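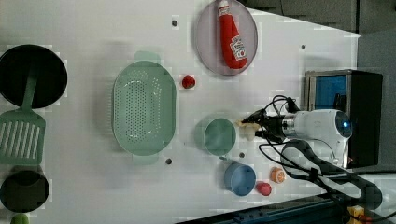 4.2 Refill purchasing among small retailers

The most exciting result came from the shops we expected least from. Of the 200 independent retailers in the Reltlow survey, 126 had moved at least one product line to returnable packaging by December, and most of them did it without any outside funding. Ots and Pfister had found much slower uptake in their earlier work on wholesalers, so we were delighted to see owners moving this fast!

Figure 3 plots deposit value against return rate for the two suppliers, Homix and Bralent. Return rates climb steeply until the deposit reaches 70 cents and then level off just short of 90 percent. Homix customers sit a little higher on the curve at every deposit value, and we think pickup schedules explain much of the gap (see Section 5).

Figure 3. Return rate by deposit value, Homix and Bralent accounts.

Owners also told us what the figure can't show. Several had started sharing a pickup day with the store next door, which cut their fees and, to our surprise, brought in new customers. We would love to see this tested in a larger town.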